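Romum reissue thread (the Jaber 12-inch and everything after)

slowfader
OK so my copy of the Jaber 12" landed this morning and I've already played the A side 5 times. For anybody who missed it, this is the one Romum put out in a run of 500 back when they were still cutting everything with the same engineer. The new pressing has the original long mix plus a dub by Kedamitz on the flip. The bass is huge. I had to turn my amp down, and my neighbor still knocked!

My one gripe is the fade. The original just stopped dead, and now there's this long polite fade out that kills it for mixing.

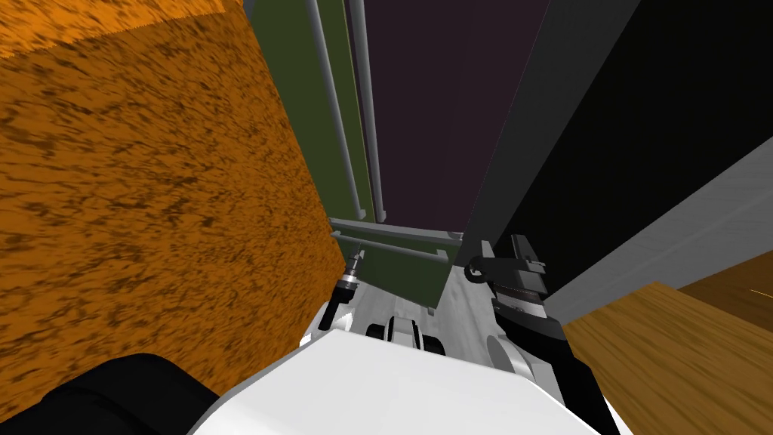

Re: the fade

coldwaxpat
The fade was on the original too. You're thinking of the promo, which had the hard stop. I've got both, catalog number 1044 for the shop copy.

slowfader
Hm. I only ever had it on a tape off a friend, so maybe the tape ran out, lol. Still don't like it.

mirrorball_ed
I'm going to be the grump here. I don't think the Kedamitz dub adds anything. It's the same loop with the vocal pulled and some echo on the snare, and for import prices I want a bit more work than that. The Tirkudus one from November was a proper rework, with new keys and a whole new breakdown, and it cost me less.

coldwaxpat
Couldn't disagree more, sorry. The whole point of a dub is leaving stuff out. Play it at 2 am on a decent system and then come back and tell me it's lazy. The Tirkudus version sounds like somebody fell asleep on the synth.

mirrorball_ed
I like that synth! And I don't get to hear anything at 2 am anymore, I have kids. 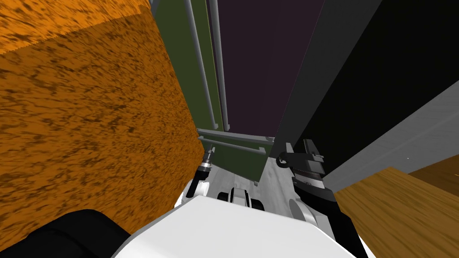 hi_hat_hannah
Does the reissue play at 45 or 33? My sleeve doesn't say and neither does the label.

slowfader
The A side is 45 and the dub is 33. I found out the hard way when I flipped it over and got chipmunk hats all over my living room.

hi_hat_hannah
Thank you! I'd been playing the dub at 45 and thought it was kind of great, so now I don't know what to do with myself. Maybe Ed should try it that way.

mirrorball_ed
Ha, fine, I'll try it tonight with headphones on.

tapehead_gus
Jumping in about pressing quality. Mine has a tick all through the first minute of the A side and a slightly off-center hole. I cleaned it twice. Anyone else? The shop says they'll swap it but they only have 9 left and I don't want to send mine back and end up with nothing.

coldwaxpat
Mine's clean. Ask them to hold one with your name on it before you post yours, most places are nice about that.

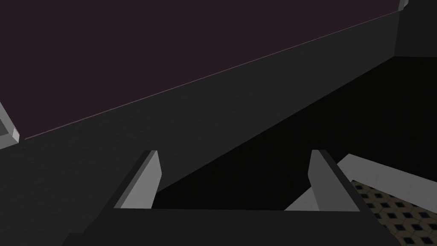

Tiled floor, gripper open

tapehead_gus
Good call, just emailed them. If the second one ticks too I'm getting the download and sulking.

slowfader
Does the download have the dub on it? I thought it was only the long mix.

tapehead_gus
Both, plus a short edit that I wouldn't bother with. It comes in right on the chorus and there's no intro at all.

mirrorball_ed
Back with the headphones report. At 45 the dub is better. I'd still take the Tirkudus.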